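Kidosside Kitchen Handling Project
Progress report to the Sequeira fund, second period
Subject: equipment purchase and plan for the remaining budget

1. Summary

In this period we finished the purchase of the first work cell and started regular work on it. The second cell is not ordered yet. We ask the fund to approve a change in the equipment plan, which is explained in section 5. The total of the grant does not change, only the division between the lines.

2. What was bought

The main order went to Vinitz, as it was written in the proposal. It included the arms, the grippers, the control boxes and one year of support. The delivery was split in two parts. The first part came on time. The second part, with the grippers and the mounting brackets, came 4 weeks late, and for this reason we began the handling work later than we promised.

The aluminum rails and posts were bought locally, and we cut and assembled them ourselves. This was cheaper than the ready-made structure offered by Flarkix, but I must say that it took more working hours than I had written in the plan. These hours were paid from the staff line and are not asked from the fund.

The table is one we already had. It is scuffed but it stands firmly, and I do not see a reason to replace it in this grant.

Small items (cutting boards, baskets, trays, tape, cable ties, straps) cost 225 dollars in total. In the proposal we forgot this line completely. We covered it from the consumables.

3. Costs which were different from the plan

Spare gripper fingers: we planned one set and we bought two. The rubber surface wears faster than the supplier told us, especially with smooth objects. Two sets cost 689 dollars with shipping.

Shipping and customs: higher than planned, because of the split delivery. Vinitz agreed to return the shipping cost of the second part. The credit note is received and will be used against the next order.

Training: lower than planned. We took the remote course instead of the visit of a technician. The quality of the course was acceptable, although the part about calibration was too short and we had to ask many questions after it by mail.

4. State of the work

The first cell is used every working day, usually from 9 in the morning until the middle of the afternoon. The present task group is vegetables and containers: picking from a basket, putting in a basket, moving to a board. We chose vegetables because they have different shapes and weights, and because they are cheap to replace when they are damaged. We change them every few days, and this cost is small but it is constant, so from the next period I will show it as its own line.

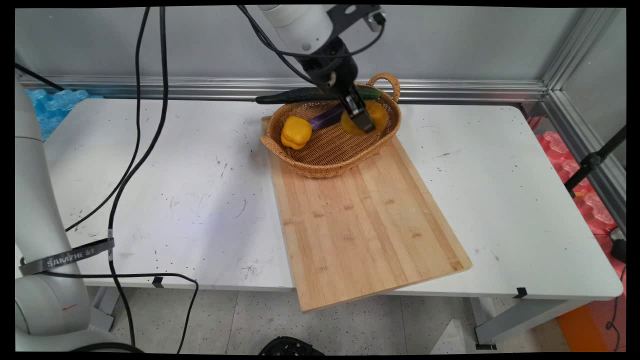 The peppers need more care than the long vegetables. Their shape is not regular and the gripper must come to them from a good angle, otherwise the neighbor pieces are pushed. For this kind of object we would like to test a softer finger before the second cell is ordered, so that both cells can use the same type. Flarkix has a model for this and they offered to lend us one pair for 20 days without payment. I accepted the offer, and it makes no obligation to buy.

Cable management is the weak point of our setup. We did not budget for cable chains, and now we see that they are necessary. Loose cables can reduce the free movement of the arm, and they make cleaning of the table slow. I have included the chains in the new plan.

5. Request for change in the plan

We ask for permission for the following:

- to move the unused part of the training line to spare parts and cable chains;
- to move the order of the second cell to the next period, after the test of the softer fingers;
- to use the Vinitz credit for a second support year for the first cell.

The delay of the second cell is the most important point. If we order now, we will receive the same fingers as before, and a later exchange is not free. If we wait until the test is finished, we lose around two months, but the final date of the project stays the same - the second cell has enough reserve in the calendar.

6. Risks

The price of the arms may rise. The current Vinitz quotation is valid until the end of December, and they did not promise to extend it. If your answer arrives before this date, we can confirm the arms at the old price and leave the fingers open in the order. I asked the supplier about this possibility and they agreed in writing.

The other risk is storage. When the second cell arrives we need a free corner in the same room, and now that corner is used for boxes and stands. We will clear it before the delivery.

7. Next steps

Test of the softer fingers, installation of cable chains on the first cell, confirmation of the arms with Vinitz after your approval. The invoices and the credit note are attached separately, together with the updated budget table.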